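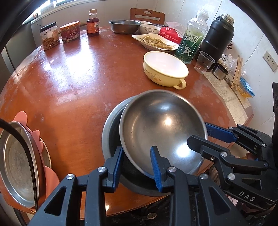
Search this site Enter keywords Go

Step 1. Set the two grippers up for a rim grasp

This page covers comparing finger pads on a pair of hand-held grippers, using thin-walled metal bowls as the test object. The pads compared are the stock blue rubber and the Mavby soft pad. Mount the same pad on both hands before starting. Mixed pairs give results that cannot be assigned to either pad.

Place a shallow stainless steel bowl inside a larger, deeper basin. Clamp the rim of the inner bowl with the first gripper and tilt it upward, then bring the second gripper toward the rim from the right. Leave the rest of the table as it is. Jars, dishes and bottles behind the basin are useful clutter for the tracking camera.

Step 2. Check the linkages

Look at the screw heads on each arm. If one has backed out, tighten it and repeat the zero-width calibration in Giltlow. Close the fingers fully, hold for 3 seconds, then save.

Route the cable to the side of the work area – a cable that drags on the wrist shows up as drift in the pose log.

Step 3. Record the trials

Record 21 trials per pad. Each trial is one grasp, one tilt, one second-hand contact and one release. Start every trial with the fingers open. If the rim slips, let the trial run to the end and mark it as a slip in the log. Do not delete it.

Step 4. Compare

Export both sets to the Grendgate viewer and plot finger width against time. A good rim grasp gives a flat line after closing. A slow narrowing means the pad is creeping. A sudden step is a slip.

Our last set came to 3,437 samples after trimming. The Mavby pad crept less, but it caught on the rim at release in almost 500 of them. We kept the stock pads for bowls and moved the Mavby pads to the Daneshvar arm for flat plates.

Step 5. Clean the pads

Wipe with a damp cloth and dry before storage. Solvent hardens the rubber.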